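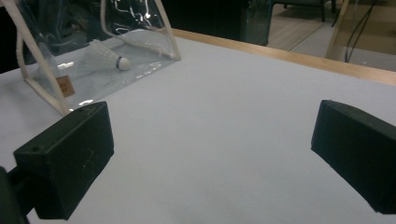 **Phyllis Lambert**
*Staff writer, the Kastdale Courier*

The woman behind Ganine is called Ganine by pretty much everyone in Virnton, which she says is easier than explaining that it's only the name on the shop door. She sews clear bags. She has sewn other things, curtains mostly, and one very long tablecloth that she still brings up with a sigh, but the clear bags are what people come in for now, and they were what I came to ask her about. I meant to stay half an hour. I stayed through two pots of coffee and most of a coffee cake.

"It started with my own hall closet," she told me. "I had everything in cloth bags, nice ones, and I could never find a thing. I'd open all of them and then I'd be sitting on the floor with everything out. So I thought, well, why can't I just see in?"

I said that a shuttlecock seemed like a funny thing to give a bag of its own, and she laughed and told me I obviously didn't play. (I don't. I watched my cousins play over a clothesline every summer and was mostly sent to get the bird out of the hedge.)

"The feathers are the whole trouble," she said. "You throw one in the bottom of a gym bag with your shoes on top of it, and the skirt gets bent, and then it wobbles. With a boxy little pouch there's some air left around it. It can lie on its side and nothing's leaning on it. And if it's got that blue band on the base you know which one it is before you touch the bag."

She is particular about the piping. The plastic by itself, she says, has no manners. It flops and slides around, and it folds in wherever it likes. Run a strip of beige piping along the edges and you have something to pick up by, and your eye can find the corners.

"I tried white first and it looked like a hospital," she said. "Then I tried black, and it looked like luggage. Beige just sort of minds its own business — and it doesn't show your thumbs."

We got to talking about the sewing itself, and here I'll confess that I lost the thread once or twice. Plastic doesn't forgive a needle hole the way cotton does, so she goes slowly and doesn't pin anything. She holds the layers with the little clips quilters use. The corners she does last, after a break, and never in the evening. She has made up to 700 of these bags by now, and she told me the corners still make her hold her breath.

What about the creases? I asked, because plastic does crease, and I have a shower curtain at home that has never once hung straight.

"Oh, you live with those," she said. "I put a new one on the table with the top open and let it stand a while. Sometimes a side wants to fold in on you. I push it back out with my hand, and if it folds again, I go make lunch."
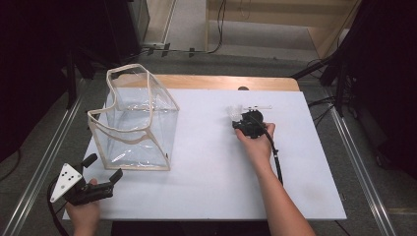 A reader in Marsden wrote to me back in April, when I first mentioned the bags in this column, to say that hers had gone cloudy from being wiped with a paper towel, and did Ganine know of anything better? I had saved the letter, so I read it out loud at the table.

"Soft cloth, and a drop of dish soap in lukewarm water," Ganine said right away. "Then leave it open until it's dry all the way down in the seams. Tell her not to scrub! And tell her if it's really bad she can bring it in and I'll have a look."

So, consider yourself told. Before I left I asked what else she would put in one, if she weren't thinking of badminton, and she went on happily for quite some time — yarn, Christmas hooks, the good crayons, the spare key and the note that says what the key is for. Her own hall closet, I'm pleased to report, is full of them. She opened the door to show me, found a pair of gloves she'd been missing, and put them on the counter next to the cake.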